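Racing > Motorcycles > Road Racing

Koval Leads Final Day of Busotberg Preseason Test

By Staff | October
76 shares | 20 comments

The Koval factory team ended the preseason test at Busotberg on top of the time sheets, setting the fastest lap in the last hour of running and finishing ahead of both Faritz entries in the 1000 cc class.

Teams had two days of track time at the hillside circuit, which was repaved over the summer and has a new curb on the outside of the final corner. The first morning was lost to fog. Officials held the bikes in pit lane until just before noon, and most riders used what was left of the day to learn the new surface on old tires.

Koval put in the heaviest workload of the test. Its two riders completed 168 laps between them, most of them on the second day, and the team ran a full race simulation after lunch before fitting a soft rear tire for the late push. The fastest lap came on the second lap out of the pits. A red flag for an oil spill at the bottom of the hill stopped the session a few minutes later, and the track did not go green again.

Faritz was quickest for most of the final morning with the revised version of its inline four. The team brought a new swingarm and a longer fuel tank, and spent the early runs going back and forth between the old parts and the new ones. Both riders asked to keep the swingarm. The tank will need more work. The team said it changed the way the bike settles under braking, and riders were running wide at the hairpin when it was full.

The second Faritz bike missed most of the afternoon with an electrical fault. Mechanics changed the wiring harness and got the bike out for three laps at the end, none of them at full speed. 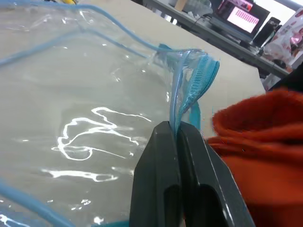 Droltus Returns With a New Engine

Droltus was back in the paddock after a season away. The team ran a single bike and did not chase lap times, keeping its rider to short runs of four or five laps on the first day. The engine is new from the crankcase up and replaces the twin the company raced before its break.

Top speed was better than the team had expected, and the bike was close to the Koval machines on the uphill straight. It lost time in the slow corners, where the rider reported an abrupt throttle on first opening. Three engine maps were tried, and the third will be the starting point for the opening round. Droltus expects to have a second bike ready by then but has not named a rider for it.

Tire Choice Still Open

The new pavement has more grip than the old surface and is harder on the left side of the rear tire. Several teams found that the soft rear was past its best well before race distance. The hard rear lasted but took three laps to come up to temperature on the cool second morning, and two riders fell at the first left-hander on it. Neither was hurt.

The tire supplier plans to bring a medium rear with a stiffer left shoulder to the first race. Teams will get one extra practice session to try it. The rest of the tire allotment is unchanged from last season.

Support Classes

The middleweight class shared the track in alternating sessions and had its own problems with the fog. Private teams filled the top four places, with the best of them on last year's Faritz. A total of 20 riders set times. The junior class ran on the second day only and was limited to two sessions.

Rule Changes for the Season

Two changes to the sporting rules were confirmed at the riders' meeting. The warm-up on race morning goes from ten minutes to fifteen, and riders who start from pit lane will now be released one at a time by a marshal. A proposal to shorten the second race of each weekend was withdrawn before the meeting and will not be taken up again this year.

Busotberg also hosts the opening round. Practice begins at 9 a.m. on the first day of the event, with qualifying in the afternoon and one race on each of the following two days. Paddock passes are included with weekend tickets, and the lower parking lot will be closed to spectators while drainage work is finished.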